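Lists > Oltbridge Snack Corner > July > Re: order of the shelves

Dear all,

Dayana Magaña wrote on Wednesday:
> Can we agree on the shelves before the next order comes?
> I would keep the cans on top and move all chips to one
> place. Now a customer must look on two shelves for them.

Thank you, Dayana. I agree with the cans. The green ones are easy to find beside the red snack boxes, and I would leave both on the top shelf.

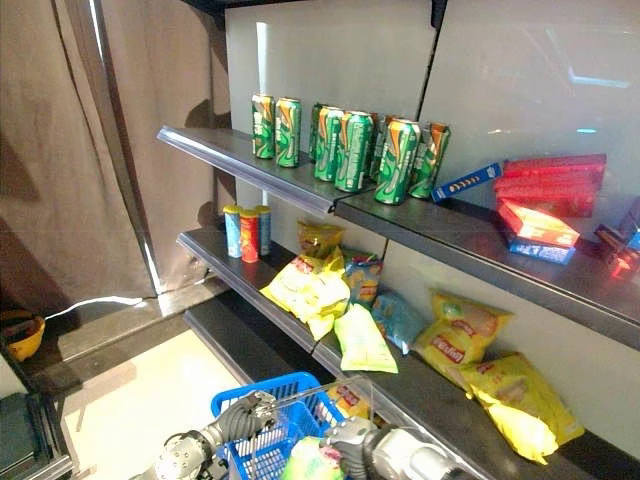 For the chips I have a small doubt. If we put every bag on the middle shelf, the tubes must go somewhere else, and they stand so well at the left end. Maybe we keep the tubes and give the chips 7 places — the bags should stand up, with the name to the front.

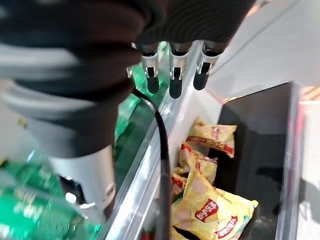

Page last changed: July, 9:40

The drinks and snacks which now share a shelf can stay together, I think. I only ask that the clear divider remains.

One more question is the blue basket. When a person shops with it close to the shelf, the Lay's bags behind it are hard to reach.

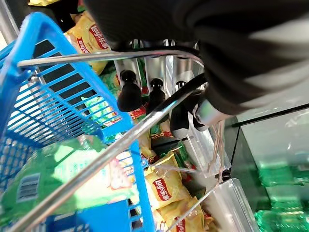 I would also like to order fewer yellow bags next time and more of the red-and-green packages. Please write me before Wednesday if you do not agree.

Kind regards,
Guo

Contact the list owner | © Oltbridge Snack Corner | Back to top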